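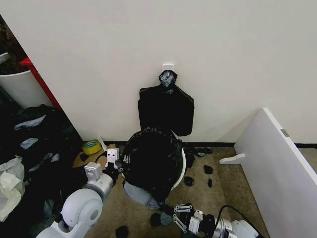

16th June - trash bin, second day

Today I was again the one who holds the controllers. The task is easy to say: take the full bag out of the bin, put it aside, take the new bag from the hook on the wall and put it in. My mother taught me this in one minute when I was small. To teach it to two robot arms I need 200 good demonstrations, and this evening I have 22.

The left gripper is my better one. It can pinch the black liner at the rim and stay there while I think. With the right one I am still clumsy, and when I look at the bin I forget where my other hand is. In the morning I pulled too fast and the plastic tore. After that I made a rule for myself to count to two before every lift. I feel a little foolish when I count aloud, but the movements became more calm, and I think the robot should learn from a calm person.

The small black scraps I left on the carpet. We discussed this at lunch. One opinion was that the floor must be clean for every recording, the other that a real room is never clean. I am for the second opinion. The pile of dark clothes by the wall also stays.

The hook is the hardest part. The knot of the new bag sits over it, and I must lift first and only then pull toward me. From Rirkstead they wrote that their operators do it with one arm. I tried this 26 times and I threw away most of the recordings. With two arms it is slower, but I can repeat it the same way.

My wrists hurt, the left more than the right - strange, because the right one makes all the mistakes. In September the collection moves to Merkcombe and they want 2,000 demonstrations there, with different bins. I did not say yes yet.

Tomorrow I start with the hook, before I am tired. Must buy more bags.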